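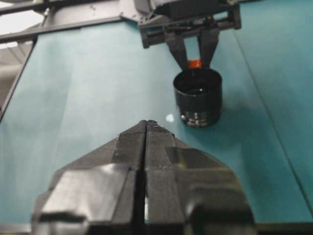 Ilaria Parisi would take a slow car with a good gearbox over a fast one with a bad gearbox any day, and she told me so before I had even sat down. I had come to Flaratden to ask about the Todine, the little five-door hatch she has been setting up for Plunico since last spring, and I liked it a lot before we got to the end of the parking lot.

"It has 109 horsepower," she said. "People read that number and yawn. Then they drive it to Quinlan over the hill road and come back grinning!"

I did exactly that, and yes, I came back grinning. The shift is short and light, third gear pulls from almost nothing, and the pedals are set so well that I was blipping the throttle on every downshift like a teenager.
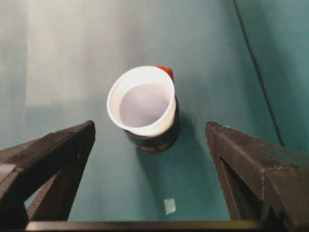 A paper cup inside a dark mug.

Getting there took a lot of driving. Parisi and Babak Jalali, her partner on the chassis side, put 4,000 miles on one test car, and they changed the rear dampers again and again - she has lost track of the versions.

"Babak wanted it softer, I wanted it firmer," she said. "We met somewhere in the middle, and he still brings it up."

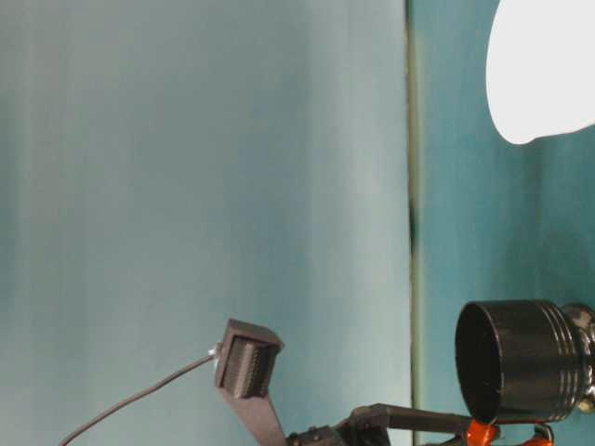
The six-speed manual stays for the whole first year, with an automatic as an option. I asked whether anyone would still order the manual. Of the first 109 buyers, Parisi said, 82 did.

"I checked it twice," she said. "Then I called Babak."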